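Two-piece collar sets: bench gallery

Posted by Juniper Dvorak in Small Parts

The Kulov collar set consists of a black base and a white collar. It is used as a removable coupling on low-load shafts, mostly blinds, feed augers and the smaller garden-gate closers. The drawing number has changed once and the dimensions have not. This page collects bench pictures together with the fit notes that used to be kept on a sheet taped inside the parts cupboard door. The sheet is no longer legible below the second fold.

The notes apply to the current base only. Anyone working with the older base, which has a straight wall and no flare, should go to the archive page linked at the end. The two bases look alike from directly above and the collars will start on either one, so check the profile from the side before going any further.

Terms used on this page: "base" is the black part, "collar" is the white part, "seat" is the step on the base where the collar comes to rest. "Ribs" refers to the raised lines on the inside of the collar and "ridges" to those on the base. The supplier's sheet uses "spline" for both and this has caused at least two wrong orders.

LAYING OUT
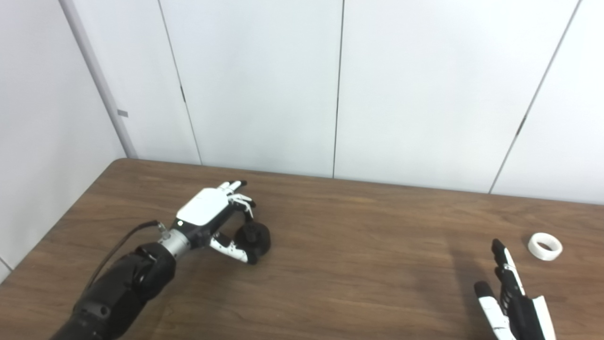 Parts are laid out separately before any fitting is tried. The rule at this bench is one base and one collar on the table, and the remainder in the bin with the lid closed. Collars are moulded in pairs and the two cavities do not give identical parts, so a loose collar that gets swapped with its neighbour spoils the record for both. The usual spacing is the one shown, with the black part over to the left and the white ring flat on the wood to the right, well clear of each other. Seen from this distance either part could pass for a roll of tape, and one has in fact gone home in a lunch bag on that understanding.

The table surface matters more than it might seem. A steel bench top was used until February and was given up when the collars picked up fine scratches on the lower face. The scratches do not affect the fit, but they make it difficult to tell a used collar from a new one at inspection. The wood top has been kept since. It is wiped with a barely damp cloth and left to dry. No wax or oil is used, as residue ends up on the seat and alters the feel of the last part of the travel.

Wall colour was a secondary consideration. White panels behind the table give an even background and a fair amount of bounced light, which helps when the black part is being checked for flash. They are a poor background for the collars. For collar inspection, put a sheet of grey card under the part and look straight down on it.

ORIENTATION

The base has a wide end and a narrow end. It stands on the wide end. It will also stand on the narrow end if the table is level, and a base fitted upside down feels correct for the first part of the travel and then stops dead. Forcing it past that point whitens the collar at the rim. A whitened collar is scrap regardless of whether it can be removed in one piece.

The collar is less forgiving. Both faces look the same at arm's length. The lead-in is on one face only and amounts to a slight easing of the rib ends, which can be felt with a fingernail more readily than it can be seen. Murdo Ogilvie suggested marking the lead-in face with a wax pencil. This was tried, and the wax transferred to the ridges, so it was dropped. The present method is to place every collar with the lead-in face down when it comes out of the bin and never to turn it over while it is on the table.

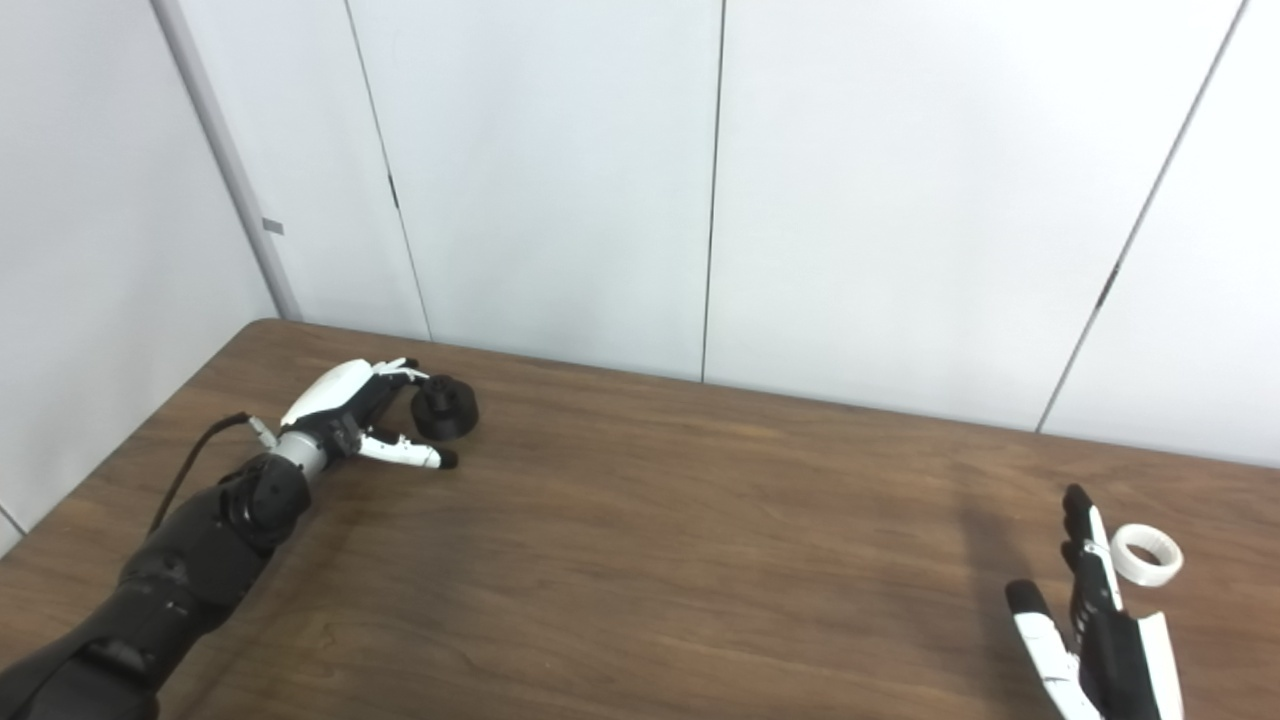 A collar that has been turned over by accident goes back to the bin and a fresh one is taken. This sounds wasteful of time and costs very little. Checking the rib ends again takes longer than fetching another collar, and the check is unreliable once the operator has handled a few dozen and the fingertips have lost some sensitivity.

Rotation before contact is not critical. The ribs and ridges have no index position, and the collar can start at any angle provided it is level. Level is the part that needs attention. A collar started on a tilt will catch on one side, and the natural response is to press harder on the high side, which drives the low side into the wall of the base. Lift it off and start again. Two attempts are allowed for each pair. After the second, both parts are set aside and logged as a pair, not individually.

FITTING

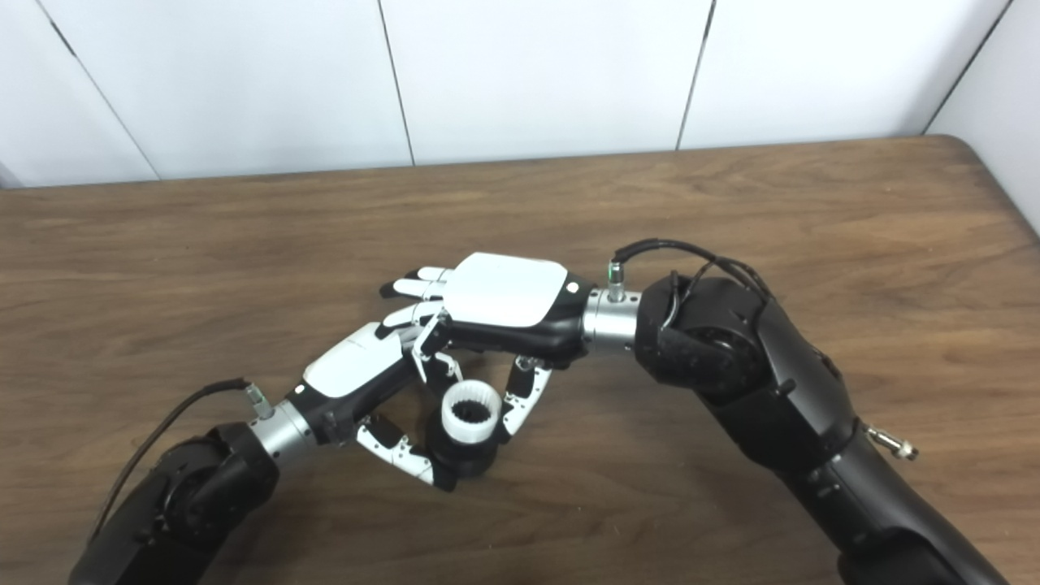
White collar over black base, ribbed interior showing. Current base.

The movement is a small rotation back and forth under light downward pressure until the ribs find the ridges, then straight down with no rotation at all. Continued twisting during the downward part is the most common fault seen in new operators and leaves a shiny band on the ridges. Under a loupe the band is easily identified. Without one it may be taken for mould release.

Downward pressure should be applied on opposite sides of the rim, or evenly all the way round. Pressing on a single point gives the tilt described above. The base should be held low down so that it does not creep across the table, and it should not be squeezed at the narrow end, where the wall is thinnest and will go slightly oval. An oval base accepts the collar and then releases it under vibration, sometimes after several weeks in service.

There is no click. Operators who come over from the Trularent snap ring expect one and keep pushing. The correct end point is a change in resistance, from sliding to solid, with the collar at the seat. If there is any doubt, compare the height with the reference pair. The nominal assembled height is 15 mm above the shaft shoulder, measured at the gauge block and not on the table.

REMOVAL

Straight up, with equal pull on both sides. A pair that has been fitted and removed once can be used again. A pair fitted and removed more often than that is kept for training and should have a dot of paint on the underside of the base. The paint has to be on the base because collars get separated from their bases at the wash stage.

Do not lever the collar off with a screwdriver. The mark left on the seat is small and sits exactly where the height is taken.

RESULTS FOR THE CURRENT BATCH

The batch was roughly 1,000 sets. A sample of 47 was fitted once, removed and checked at the rim, the ribs and the seat. Faults at the rim were all attributed to a tilted start. No cracked ribs were recorded. Nele Van der Linden repeated the height readings on a separate gauge and found the same spread, with an offset that was traced to a burr on our block. The block has been stoned and the earlier readings corrected in the log.

The Suvarna collar, offered as a substitute, was not included. It fits, but the ribs are shorter and the collar can be rocked by hand once it is down. It may be acceptable for blinds. It should not be used on augers until someone has run it with a load on.

Outstanding items: a replacement lid for the collar bin, a second reference pair, and a decision on whether the lead-in face should be marked at the mould. The toolmaker has quoted for a small raised dot. The quote is being held until the old stock is used up.

Comments (5)

Gus Tillman
Is the height on the older base the same? I've got a drawer full and they read low on my gauge, all by a similar amount.

Juniper Dvorak
Gus, no. The seat is lower on the old one. Figures are on the archive page, second table. Ignore the first table, it was taken before the block was stoned.

Amos Lindgren
We do ours on a rubber mat and get far less creep at the base. Downside is the mat hides grit, and grit under the wide end throws the collar off level. Still prefer it to bare wood. Would be interested in which side of the argument others come down on.

Murdo Ogilvie
For the record the wax pencil was fine. It was the wrong wax pencil. A Prultoner white one doesn't transfer, and I have the collars here to prove it if anyone wants to come by on Wednesday.

Nele Van der Linden
White pencil on a white collar, Murdo?

Related pages

Older base: heights, profiles and how to tell them apart (archive)
Stoning a gauge block without rounding the edges
Trularent snap rings: seating force and what the click means
Shaft shoulders: cleaning up after a bad saw cut
Flash on black mouldings, what to trim and what to leave
Suvarna substitutes, partial list
Bin labels for printing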